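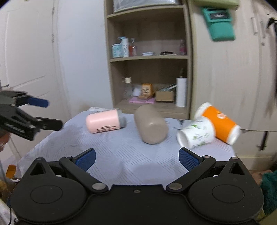

*The two-finger hand gripper with blue textured pads, over a table of bottles and cups lying on their sides.*

**Mirkar workshop posts files for hand-held gripper build**

Mar 1, 2021 – Members of the Mirkar shared workshop have released the drawings and parts list for Plinance, a hand-held two-finger gripper meant to be built at home with a 3D printer and basic hand tools. The files cover the base, the linkage arms, the finger mounts and the corner brackets.

The tool is worked by hand and has no motor. Each finger rides on a linkage arm that turns on a metal pivot pin, and the pads on the two fingers face each other across the gap. The parts list calls for 34 pieces of hardware per unit, most of them screws and washers. Full opening between the pads is 87 mm.

Pads are the main change from the previous version. Earlier units used flat foam tape, which held boxes well but let smooth plastic turn in the grip. The new pads are textured and glued in pairs to each finger. They can be peeled off and replaced without taking the arm apart.

Bench trials use household items laid on their sides on a cloth-covered table, among them plastic bottles and printed cups. Items on their sides are harder to pick up than standing ones, the build notes say, as a round body tends to roll when one finger touches it first. The group logged 90 pickups with the new pads and recorded 77 as clean, meaning the item was lifted and set down without a second try. Most of the misses came on cups taken near the open end.

Two units can be used together, one in each hand. The notes advise building both from the same batch of filament – small differences in shrinkage change how far the arms travel, and a mismatched pair feels uneven in use.

Known faults are listed at the end of the notes. The pivot holes print slightly tight and need to be reamed before assembly. The screw between the pivots should be checked after every session and set with thread locker once the fit is right.

A motor-driven version for a bench-mounted arm is in progress under the name Prilon. It keeps the same fingers and pads but has a new base. Drawings are planned for May, after a second set of trials at the Ríos workshop.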